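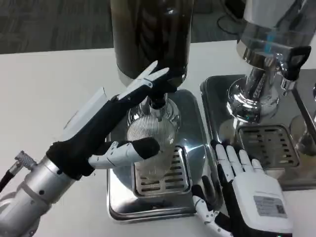

Student Projects | Robotics | Coursework Reports

Two-Handed Glass Handling at a Coffee Dispenser: Project Report

24 June 2024

1. Aim

The project set out to build a table-top rig which could hold a drinking glass under a dispenser tap while coffee was drawn, and then take the glass away without spilling. The work was done at the Bristside shared workshop, on a bench booked for the spring term. The arms were supplied second-hand as a pair. The hands were assembled from the Clinditz kit and driven by a Koval control board, one board per hand.

The task was chosen for three reasons set out in the proposal: the glass is clear and ribbed, which is hard for a depth camera; the drip tray is polished, which is harder; and the mass of the glass changes while it is being held.

2. Layout

The dispensers stand side by side on a white table, each on its own square steel tray with a slotted grate. The trays were not fixed down. An early plan to screw them to a baseboard was dropped because the workshop wanted the table back in its original state at the end of term. Tray position was measured again at the start of every session and entered by hand in the settings file.

Arm reach was the main limit on layout. With the table at its first height the right wrist met the table before the fingers could get below the rim of the glass. The arm mounts were raised by 35 mm, after which the wrist cleared the table at every position used in the tests.

3. Two-handed grip

The first working program used both hands. The left hand took the glass from above and behind, and the right hand came in low from the other side to brace it near the grate. Finger force was capped in software. The cap was set by trial on an empty glass and left unchanged once coffee was being drawn.
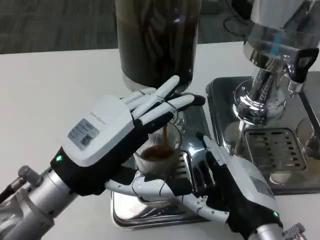 Page 7

The two-handed grip held the glass steady while coffee ran into it, but it had two faults. The left fingers sat close to the stream, and any error in wrist angle put a fingertip in the way. The hands also had to let go in a fixed order. If the right hand opened first, the glass tilted towards the back of the tray. A delay of 300 ms was added between the two release commands. This cured the tilt and made the whole cycle slower.

A second cost was in computing time. Planning for both arms at once, with each treated as an obstacle to the other, took longer than all the remaining steps put together.

4. One-handed grip

The program was rewritten so that the right hand did all the holding. The left arm was given one fixed pose and removed from the planner. 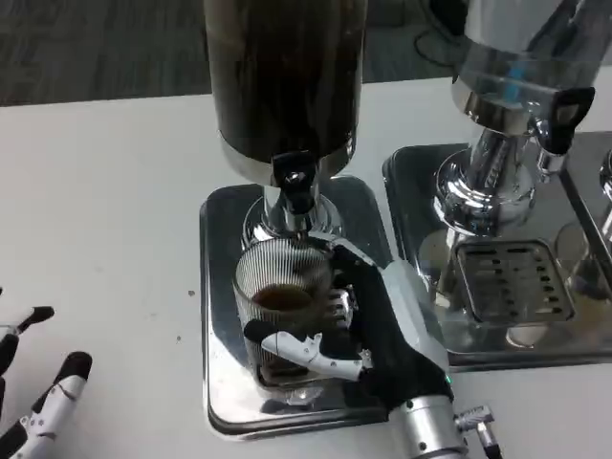 Grip height was the main setting to be found in this version. A high grip gave the camera a better view of the coffee level but let the base of the glass swing when the arm moved off. A low grip stopped the swing. The final setting puts one finger across the front of the glass near its base, with the tip pressed against the far side, and this leaves the surface of the coffee in view through the ribs above it. With the coffee a third of the way up, as here, the level can be judged by eye from the camera image. The level-finding code was less reliable, as the ribs produce strong vertical edges which it sometimes took for the side of the glass. A blur along the horizontal axis reduced these errors without removing them.

5. Logging

Each Koval board wrote joint angles and motor current to a text file. The full log for the term holds 2,059 grip commands, including those sent during set-up. Buffers were limited to 1,000 lines, and in the first sessions older lines were lost when the disk was slow to respond. Those sessions have been left out of the analysis. Motor current rose slightly as the glass filled, but the change was too close to the noise to be used as a measure of level.

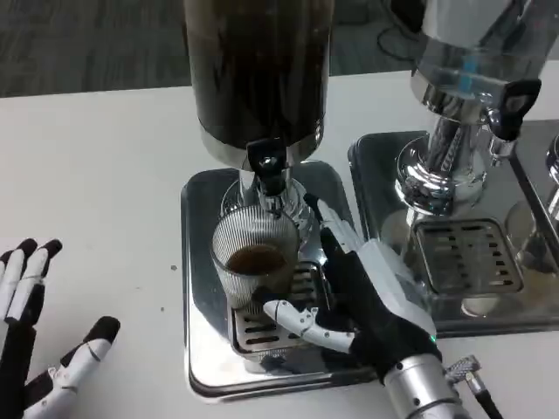
Fig. 4. Right hand closed round the glass under the tap; left hand flat on the table.

6. Remaining faults

(a) Reflections in the tray still give false depth points below the grate. They are masked out using the tray position, so a tray which is moved during a session will upset the mask.

(b) The cable at the right wrist limits roll. A longer lead with an angled plug has been ordered from Postthorpe.

(c) The tap was worked by hand in all tests. Pressing the lever with the left hand was tried without coffee and the dispenser slid on its tray. Rubber feet may be enough to stop this.

(d) Tray position should be found by the camera and not typed in. This is the first item of work planned for October.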